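Head camera for recording hand work: wide lens or normal lens, before I buy grippers?
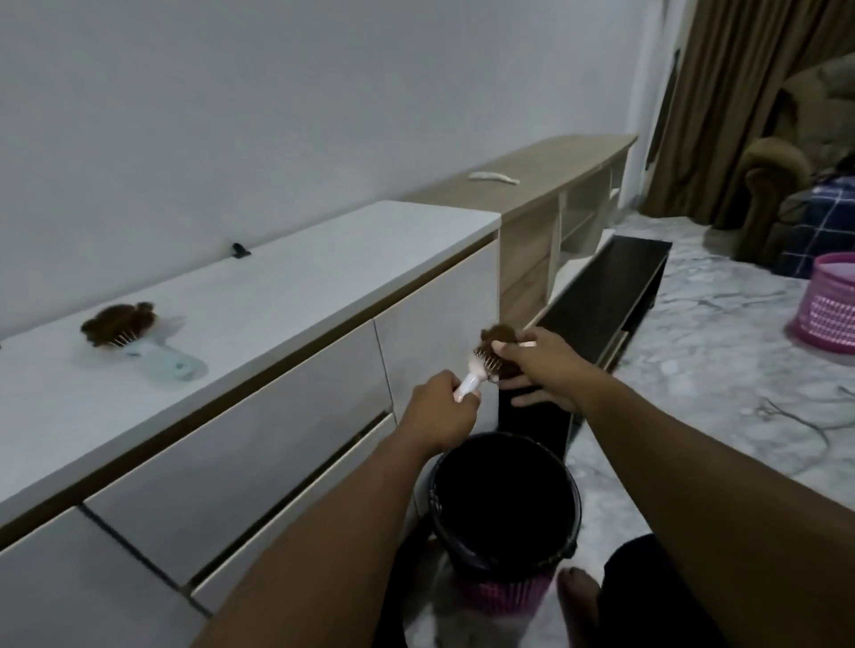
Cleaning a hairbrush over the bucket, head camera view.

Posted by Paweena Srithong, April 17, 2022

Hello all. I am preparing a small test to compare two grippers on household tasks, and the first task is to remove hair from a brush. Before the grippers I want to record the same task done by human hands, so that I know which motions are needed. The left hand holds the handle and the right hand pulls the hair away from the bristles, above a black bucket.

The two grippers I consider are the Coturik two-finger model with flat rubber pads, and the Zuson three-finger model with narrow tips. The Coturik opens wider, but I am afraid the pads will slide on hair. The Zuson costs 1290 dollars for one piece and I would need two.

My questions are these. Is the view from the head enough to judge the pinch, or must I add a camera at the wrist? And which gripper would you try first for pulling hair from bristles? My controller is a Bilomley and it accepts two cameras at most.

Luangrath_bench

Zuson. Flat pads are no good for hair. Next!

Sunee Kaewmanee

I made a similar comparison last September, with thread and wool instead of hair, so please take my answer with some care.

About the camera first. From the head you can see well where the two hands are and in which direction the hair is pulled. What you can not judge so well is how deep the fingertips go between the bristles, and for choosing a gripper this is the important part. I would keep the head camera and put the second one on the right wrist, as this is the hand that pinches. The left one only holds the handle, so it can live without a camera.

The wide lens is useful if the person or the robot must also find things in the room. In your picture there is another brush lying on the white cabinet, the one with the light blue handle, and it has a thick mat of hair in it. If your test includes taking that brush from the cabinet, use the wide lens on the head. If everything happens over the bucket, the normal lens gives you more detail on the hands.

For the grippers I do not fully agree with the answer before mine. Flat pads did slide on single threads, but with a thick clump they were holding quite well - it was the start of the pull that failed, when only a little material was between the pads. Narrow tips could start the pull almost every time. I made 48 pulls with each type and the narrow tips lost the thread in 5 of them. I did not write down the number for the flat pads carefully, so I prefer not to give it.

My suggestion is one Zuson for the right side and one Coturik for the left, where you need only a firm grip on the handle. Please check also that your Bilomley can run two different grippers at the same time. Mine needed a newer firmware for it, and after the update I had to set the closing force again from zero.

Paweena Srithong

Thank you Sunee, I did not think about using two different ones. I will ask the seller about the firmware and write again when I have the wrist camera mounted.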